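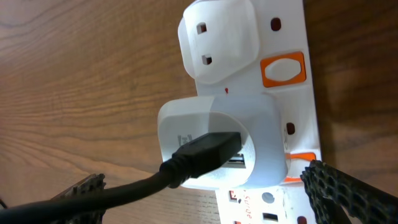 A reader from Bumcombe asks whether the separate switches on an extension lead are worth paying for, or whether they are just one more thing to go wrong.

I think they are worth it, having used the Pukside switched lead on my work table for four months. It replaced an old Hajdu with a single switch at one end, so turning off a charger meant turning off everything else too.

The Pukside is white, with a row of ordinary three-pin sockets and a rocker switch beside each one. The switches have orange surrounds and are easy to find without leaning over. They were stiff in March when I bought it and have loosened a little, though they still click properly.

Spacing is the usual weak point with these and it is only fair on this one. Two USB chargers will go in next to each other. Larger power supplies are another matter - the one for my printer covers most of the next socket and I have given up on using both. If most of your plugs are bulky, look at the Flastier, which is longer and sets its sockets further apart. It costs more and has a shorter cable.

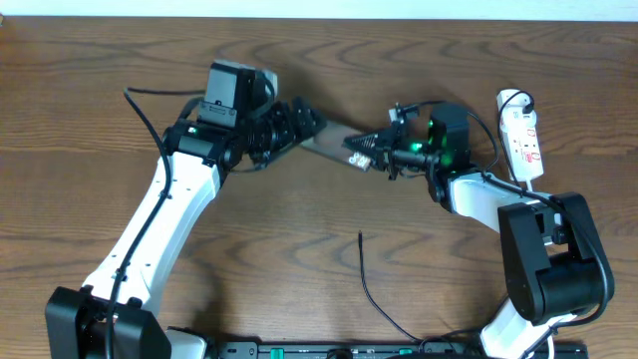

The cable on the Pukside is four metres, enough to get from my wall socket to the table and along the back of it with some left over. It is fairly thick and took a couple of weeks to lose the kinks from the packet. I would have liked a hook or a keyhole slot underneath so that the strip could be screwed down. As it is, it slides on a smooth wooden top when you pull out a tight plug, and you need a second hand to hold it.

I have run a 900 watt heater from it, along with the chargers, and the plug stayed cool. I wouldn't put two heaters on it, or on any lead of this sort.

Cleaning is a nuisance. Dust gets in round the switches and a cloth won't reach it. A dry paintbrush will, with the lead unplugged at the wall.

Four out of five. It loses one for the sliding.

Updated 20th June: the Pukside now also comes with a two metre cable. The price is the same, so I would still get the longer one.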